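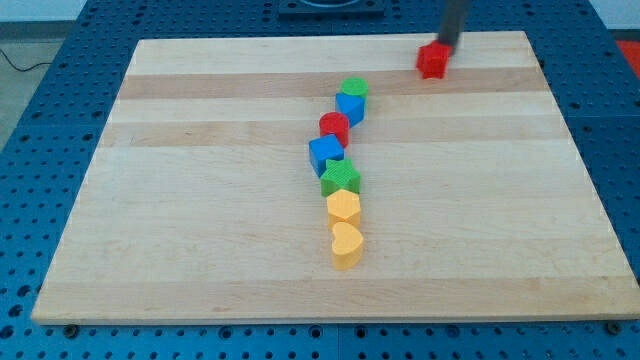

Week 6 handout: Block sorting, second session

Please read this before you come to the lab on Wednesday. Last week most groups could move the arm to a point. This week the arm must work with the coloured wooden blocks on the board, first one block, then a line of them.

Before you start

Check that your project is saved under your group name in Wokier. Groups who share the Geria bench must agree who goes first, you have 40 minutes each. The emergency stop stays within reach of one person at all times, and this person does not type.

Task A - one block

Set the approach height to 200 mm over the board and go down slowly for the last part. Keep the speed at 2 in the menu. In the picture the tip is at the top of the red block shaped like a house, and the other blocks are in a line beside it. Try the cube first. Its sides are flat and parallel, so a small error in the angle is easy to notice.

Task B - the line

Make a line down the board with cylinders, cubes, the star, the hexagon and the heart. The line does not need to be perfectly straight, but the order must be the same as in your plan. The blocks may be close together. Think about what happens to the neighbour when you put down the next block, and write your answer in the log.

Common mistakes from last year

Some students measured from the edge of the blue table and some from the edge of the board. Choose one and write it at the top of your program. Also, the heart has no obvious centre. Decide where your centre is and mark it on your sketch.

What to hand in

Your log, your program and a sketch of the board with all positions. The marks are out of 46. The Yakubu report template is on the course page, please do not change the headings. Late work follows the usual rule.

Next week we begin with the Dustix exercise, so keep your position table - you will need it again.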